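Forums > House & Garden > Old Houses > Lime plaster or rip it out?

Last updated: July

We use cookies to keep you logged in and to remember which threads you have read. Accept / Manage settings

Lime plaster or rip it out?

treloar_m
Hello all, long time reader and I've finally got a question of my own. We bought a terrace built in 1920 (end of the row, solid brick walls, faces the weather on one side) and the back bedroom has the original lime plaster on three walls. Some of it sounds hollow when I knock on it. There's a patch by the chimney breast that moves if I lean on it, which I've stopped doing.

Two plasterers have been round. The first wants to take the lot off and put up plasterboard on adhesive dabs, skim over, done in a couple of days. The second, a chap from Fairclough who came recommended by my neighbour, says leave what's sound, pin the loose bits and patch with lime. His price is 500 more than the first one. My husband would like to know what we'd be getting for our 500 and I couldn't really tell him.

So - rip it out or patch it? The room isn't damp as far as I can tell, a bit cold, and the paper came off very easily.

Maureen
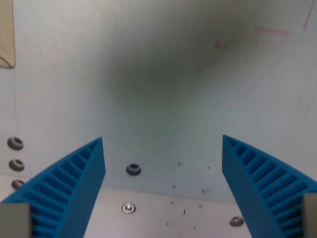
oldnev
Welcome Maureen. Patch it. I've lived in a house a bit older than yours for 27 years and I've regretted every wall I took back to brick in the early days. It makes an unholy mess, you find things behind it you'd rather not have found, and the room never sounds the same afterwards. Go in a room with lime on the walls and clap, then do it in a plasterboard one. You'll hear it straight away.

Hollow doesn't mean it's coming down either. Half of mine sounds like a drum and it was like that when I moved in. The bit that moves is another matter, that wants seeing to.

Neville

catterall_a
I'll be the voice of dissent then. I did exactly what Neville says in my front room, spent most of a winter patching, and every time I fixed one bit the bit next to it let go. By the end I reckon I had more patch than wall. Then I gave up and had the whole lot boarded and it's been lovely. Flat, warm, takes a picture hook. If more than half the wall is loose you are paying someone to put off the job.

What proportion sounds hollow, Maureen? I think it matters more than anything else anybody's going to tell you on here.

treloar_m
Good question Alfie. I went round last night with a pencil and marked it all up (the room looks like a map of the Hebrides now). The window wall is nearly all solid. The chimney breast is poor, I'd say a third of it. The wall behind the door has one long hollow strip at about knee height and is fine otherwise.

I forgot to say there's an outside wall involved, it's the window one. Does that change anything?

bautista_m
Yes it does, and I wouldn't put board on dabs on that wall if it were mine. Solid brick gets wet from outside and dries both ways. Once you've got gypsum dabs touching it you get those round damp marks coming through, in a neat grid, like the wall's got measles. I've seen it in my sister's place and she blamed the roof for two years.

If it's nearly all solid then leave it be. Fill the cracks with lime, not the powdered stuff from the DIY shop, and use a paint that breathes.

catterall_a
Not had a single mark on mine and it's been up six years. Just saying. My front room's an outside wall too.

bautista_m
Fair enough, which way does it face though? Hers is the weather side.

catterall_a
East. And there's a porch. All right, I'll give you that one. I still say the chimney breast should come off.

oldnev
I'd agree with Alfie about the chimney breast, mark the day. A third loose and moving, take that part back to a firm edge and do it again in lime. Ask your man if he's quoting for two coats or three. And ask what he's pinning with, I've had good results from big stainless washers sunk just under the surface.

peiyu_x
Hi Maureen, I'm a bit further down this same road so I'll chip in. We did our box room ourselves with a ready-mixed lime plaster, Akora, which came in tubs and was quite forgiving for beginners. We had no idea what we were doing and you can only see the join in the evening when the light's low. The main thing is wetting the old edges, and then wetting them again, and then when you are thoroughly sick of it doing it once more. Ours shrank back the first time as we were too impatient.

It's slow stuff! We left each coat for ages and hung wet sheets over it in the hot spell. My mother-in-law thought we'd gone mad, laundry all over the walls. But I did love doing it and I'd never touched a trowel before, so please don't be put off having a go at the small strip behind the door, it would be a good place to learn and there'll be a door over it half the time anyway.

Wear goggles. I mean it.
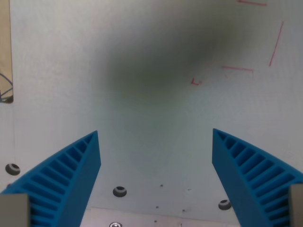 treloar_m
Peiyu that's so encouraging, thank you! I quite fancy having a go at the strip. My husband has said he'll hold the bucket and nothing else.

I rang the Fairclough chap this morning and asked Neville's questions. Three coats on the chimney breast, stainless washers for pinning, and he leaves the window wall alone except for cracks. He knocked a little off when I said I'd do the strip myself. What do people think about paint? He mentioned one called Skilano but there's a tin of Ceniler in the shed left by the last people, barely started, and I hate waste.

bautista_m
What does it say on the tin? If it's vinyl silk or anything wipeable, keep it for the shed. If it's a clay or limewash type then give it a good stir and try a bit in a corner. Old paint goes off too, so have a sniff first.

oldnev
I use plain limewash and mix it myself but I'm told I'm a bore on the subject so I'll leave it there.

catterall_a
You are Neville, I was in that thread.

For what it's worth I think you've got a decent plan. I'd still keep the first plasterer's number, as once they start cutting back on that chimney breast the loose bit can travel. Get the second one to say in writing what he charges if it's half and not a third. Mine was very vague about that and I paid for it.

treloar_m
Noted, I'll ask him for that before he starts. The tin says "durable matt, wipe clean" so the shed door's getting a new coat.

peiyu_x
Ha, lucky shed. Shout if you get stuck with the strip, I've still got half a tub and you'd be welcome to it if you're anywhere near.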